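Inicio | Noticias | Visitas | Agenda | Contacto
Imprimir | Enviar por correo electrónico

Jornada de puertas abiertas en Perkden: cocinas, armarios y baños

6 de noviembre de 2023 | Nathalie Wong

Perkden abrió su nave de exposición al público por segunda vez este año; la anterior fue en agosto. La superficie es de 1.850 metros cuadrados y se recorre en grupos, con una persona de la casa al frente. Nuestro turno duró 72 minutos.

Se empieza por las cocinas, casi todas de la serie Brelby. Hay mucho cajón ancho y poca puerta alta. Los armarios de Fehr ocupan el pasillo siguiente y se pueden abrir y cerrar sin pedir permiso – varios visitantes se quedaron allí un buen rato.

La zona de baños está al fondo. Son conjuntos sencillos, pensados para pisos pequeños: mueble blanco de dos puertas con lavabo ancho, grifo monomando y, encima, armario con espejo y estantes abiertos a un lado.

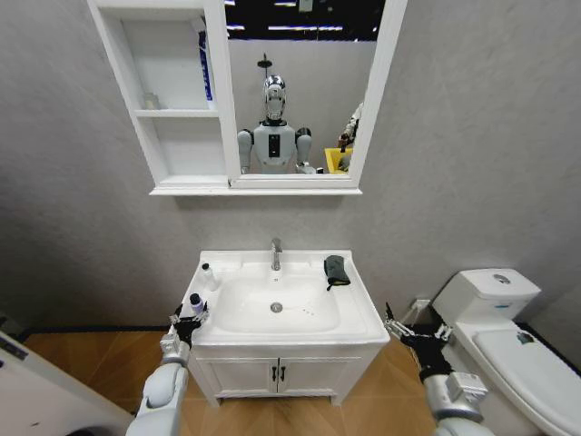
Preguntamos por el montaje. Lo hace la propia empresa en un radio de 20 kilómetros; fuera de esa distancia hay que contratarlo aparte. Los plazos de entrega no los supieron concretar.

A la salida entregan un catálogo en papel, bastante completo, aunque sin precios. El aparcamiento es gratuito y se entra por la calle de atrás.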